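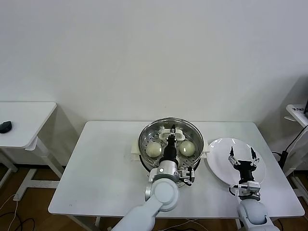

Usha Nambiar wrote:

> Made the buns from the August sheet again and they went wrinkly and sank the
> minute I took the lid off. Tops like walnuts. Followed it to the letter, 285 ml
> milk, 90 minutes first rise, Pornora white flour as it says. Is it the yeast?
> Also the sheet says "prove until ready", ready how? Would like to sort it before
> the Wovthorpe lunch or I'm bringing a cake.
> Usha

Usha, quick one as I'm out the door at four.

Don't think it's the yeast. If they rose at all the yeast is fine. Sounds like over-proving, second rise mostly. The 90 minutes was written in a cold kitchen in Zundness, in August weather you want a good bit less. My fault, should of put that on the sheet.

Ready = poke it gently at the side, dent comes back slowly. Springs straight back, leave it longer. Stays put, you've gone over. Knock it back and reshape, not a disaster, they just come out a bit tighter.

Other thing is the heat. Big rolling boil blows them up fast and then they drop. Medium, steady. And when the time's up turn it off and WAIT. Lid stays on five minutes, then open it a crack, then off. Most of my wrinkly ones were me being impatient.

Space them out too, they get a lot wider than you think and if they touch the sides tear when you pull them apart. 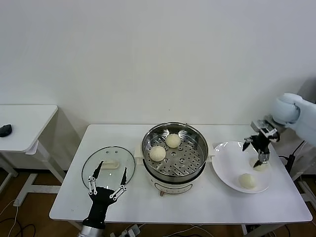

Two buns in the steamer, glass lid off.

Size. I weigh mine at 70 g each, no bigger, otherwise the middle is still gummy when the outside is done. If you do go bigger give them longer, but please don't mix sizes in one go. Paper squares underneath if you have them, if not a wipe of oil on the metal.

Re flour, Pornora is fine but it drinks more than some. Hold back a splash of the milk and see. Dough should be soft and not stick to your hands much. Knead till really smooth, longer than feels sensible. Any lumps or air bubbles left in at shaping will show on top afterwards, so roll each peice flat before you ball it up.

Anyone steaming over a pan with an ordinary metal lid: tea towel tied round the lid, ends up out of the way of the flame. Drips leave yellowish spots.

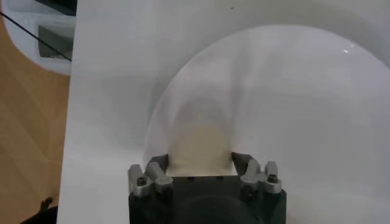

FOR THE LUNCH

Flour order is in, 2,230 g on top of what's already in the hall cupboard, so nobody needs to buy any. Achari are doing the lime pickle again, the mild one and the one that isn't. Still want someone for a veg filling, cabbage and mushroom went well last time but squeeze the cabbage properly.

Plain ones can be made the day before and re-steamed, a few minutes does it. Filled ones on the day please.

Usha, yours are down as plain. Do a small test batch with the shorter rise and post here how it went. Cake also welcome.

Will fix the sheet tonight if I'm back in time.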